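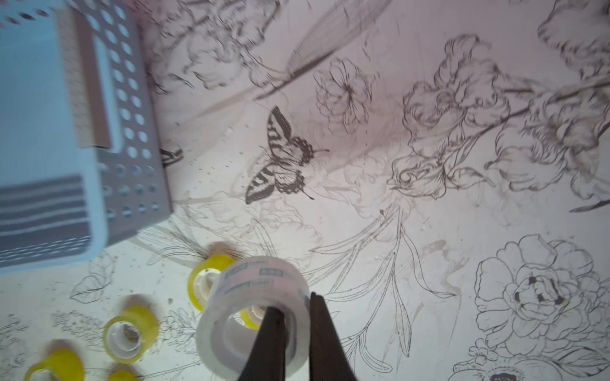

Slide 1. Tape and basket on the bird-and-flower cloth.

(Leave this up while people find seats. Don't start until the coffee line has thinned out.)

Good morning, everybody, and thank you for coming to a talk about the tape drawer. I know what the other room is offering at this hour, and I'm touched. My name is on the program, so I won't spend time on that, except to say that I have been running the supply shelves at the Quezada craft rooms for 13 years, and for most of those years I was not very good at it.

I'd like to start with tape, and I'd like to stay with tape for most of our time together. I promised the organizers I would cover "small supplies in shared rooms," and I will get to scissors and string before we're done, but tape is where I learned everything, so please bear with me.

Look at what's up on the screen for a second. There's a clear roll, some yellow ones lying around it, and a basket with holes in the sides. It's a very ordinary tabletop. I would guess that every person in this room has one like it at home or at work, maybe with a different tablecloth. (I am fond of this tablecloth. Butterfly, little bird, lots of leaves. If people ask, yes, I'll talk about it at the end.)

(Pause. Ask for hands: who bought tape in the last month? Then: who found tape the next day?)

Right. So the usual story is that we don't own too little tape, we own it in too many places. When I cleared out the Quezada rooms one September, before the fall classes came back, I pulled everything sticky out of every drawer and piled it on one long table. We had 60 rolls. I had put in an order for more the same morning! It was sitting in the office with my signature on it, and I had to walk down the hall and take it back, feeling pretty silly.

Now, sorting. I used to sort by width, because that's how the shelf labels at Surkard did it when I worked there, and I thought a supply store must know best. But a store is helping you buy a thing, and a craft room is helping you grab a thing while a child is holding two pieces of wet cardboard together and looking at you. Those are different jobs. These days I sort by what the tape looks like from across the room. Clear goes with clear, yellow goes with yellow, and anything printed or patterned gets its own spot.

(If they ask about masking tape: it goes in with the paint things. Say that quickly and move on or we'll be here until lunch.)

A word about yellow tape in particular, since you've been looking at it all this time. Some of the clear tape we've had over the years went yellow on us from sitting on a sunny windowsill, and some tape is simply sold with a yellow tint, and when the two are mixed together in one bin people will pick up either one and be disappointed. I pull off a short piece and stick it on white paper. If it tears into slivers or leaves gum behind, out it goes. If it comes up clean, it stays. I do this with a cup of tea and the radio on and I would not call it a hardship.

Let me go on to baskets, because the basket matters more than I used to think. I like holes in the sides. You can get a rough idea of what's inside without lifting anything down, crumbs and paper scraps don't collect quite so badly, and a tag can be tied on with string when the sticky labels give up. I like a light color, too. Dark bins swallow small things. I once lost a whole set of stamps at the bottom of a navy blue one and found it when we moved rooms.

And please, a basket you can tip. Tip it out, look at it all flat on the table, then put it back roll by roll. Flat on the table is the honest view of what you have. Standing over a full basket and stirring it with your hand tells you hardly anything, and I say this as a person who stirred for years.

(Sip of water. Check the clock. Should be close to the halfway point.)

How many in a basket? My own limit is 5. That's for the front basket, the one people reach for. The rest goes in the closet, in a box with a lid, and it comes forward when a roll runs out. At Prundance, where I help with the summer sessions, they were doubtful about this and kept everything out front for one more season, and then they came around. Scissors work the same way, and so do glue sticks. String does not. String needs a jar with a hole in the lid and that's all I have to say about string.

The question of finding the end of the tape comes up each time I give this talk, so let me get ahead of it. Fold the end under, just a fingernail's worth, every time you put the roll down. Teach it to the little ones first. They are much better at it than their parents, and they will correct their parents, loudly.

(Handout goes around now. There are 33 copies, so ask couples to share. The Revura shelf sheet is on the back, and the blank version is for them to fill in at home.)

About the cloth, then. I sort on a printed cloth because I enjoy it, but I'll admit that clear tape is easier to spot on something plain. If you've got tired eyes, use a plain one. If you've got a nice cloth that never comes out of the cupboard, bring it out and sort on that.

I'll stop there and take questions. The tape samples are on the side table, help yourselves, and fold the ends under, please.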